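Updated in February with the new oat amount. The old version came out thin.

# Plukotar: a two-gallon table beer you can brew in a kitchen

I love this beer! It lands under 2.5% alcohol, it has real body, and you can have a second glass with lunch and still mow the lawn. Small beers have a reputation for tasting like water with a rumor of grain in it, and most of that comes from people taking a normal recipe and cutting everything in half. You have to mash it differently. Once you do, it's one of the easiest brews going.

I buy my malt at Wragg in Surnedel, where they'll crush it for you while you wait. Any homebrew shop can do the same.

## What goes in

- 770 grams pale ale malt, crushed
- 205 grams flaked oats
- 9 grams of a mild hop for the boil, 5% alpha acid or close to it
- 15 grams of something bright and citrusy for the end
- Half a packet of Lisari dry ale yeast (or any English-type ale yeast that leaves some sweetness behind)
- 45 grams plain white sugar, for bottling

For gear you need a four-gallon pot, a mesh grain bag, a thermometer you trust, a hydrometer, and a fermenter with an airlock and a bit of headroom.

## Mash hot

Heat 2 gallons of water to 166°F, turn off the burner, line the pot with the bag and pour in the grain. Stir until there are no dry clumps. You want it to settle at 160°F, a good deal hotter than a regular pale ale. At that temperature the malt gives you more of the sugars that yeast can't eat, so the beer stays full without getting strong.

Put the lid on, wrap the pot in a couple of old towels (burner off!) and leave it alone for 45 minutes. It'll drop a few degrees. Fine.
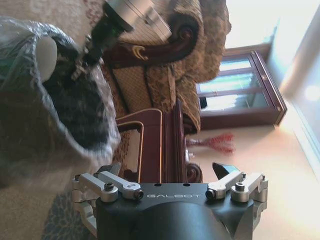 *GALBOT, close up.*

Lift the bag, let it drain, and pour a half gallon of hot water slowly over it to rinse. Give it a squeeze if you like. People argue about squeezing and I've never tasted a difference. Top up the pot to 2.75 gallons.

## Boil

Bring it to a rolling boil and watch it for the first few minutes, when the foam climbs fast. Add the 9 grams of hops and start a 60 minute timer.

One note for hill people: I'm at 2,471 feet, so my water boils a little cooler than it does at the coast and I get slightly less bitterness from the same hops. I like it there. If you live much higher, add another gram or two.

When the timer goes, kill the heat, wait until the pot falls to 175°F, then stir in the citrusy hops and let them sit for 15 minutes. The smell at this point is ridiculous - my favorite part of the whole day.

## Chill and pitch

Set the pot in a sink of ice water and stir gently with a clean spoon until it's down to 66°F. From here on, everything that touches the beer has to be sanitized. A small beer has less alcohol and less hop bitterness to protect it, so be fussier than you would be with a big one.

Check the gravity. I aim for 1.028. A couple of points either way won't hurt anything.

Pour it into the fermenter with plenty of splashing, sprinkle in the yeast, and seal it up.

## Wait (not long!)

Keep it somewhere dark that stays in the mid-60s. You'll usually see bubbles by the next morning, and the busy part is over in three or four days. Give it ten days total anyway. Take a gravity reading, then another two days later. If they match, it's finished. Mine stops at roughly 1.010.
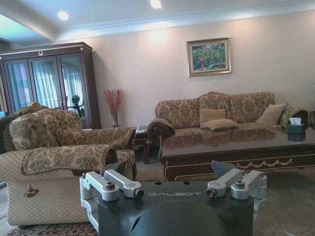
*Living room with the damask armchair.*

## Bottle

1. Boil the sugar in a cup of water for a few minutes and let it cool.
2. Pour it into a sanitized bucket and siphon the beer on top, quietly, with no splashing this time.
3. Fill the bottles, leaving an inch of space, and cap them.
4. Keep them at room temperature for two weeks, then move them to the fridge.

Drink it fresh. The hop aroma is best in the first month and fades after that.

## If something's off

**Too thin:** your mash was probably cooler than you thought. Check the thermometer in boiling water, allowing for your altitude.

**Gushing bottles:** it was bottled early, or something wasn't clean. Chill the rest right away and open them over the sink.

**Grainy, tea-like edge:** the rinse water was too hot. Keep it under 170°F.

Next batch I'm swapping 50 grams of the pale malt for toasted rye.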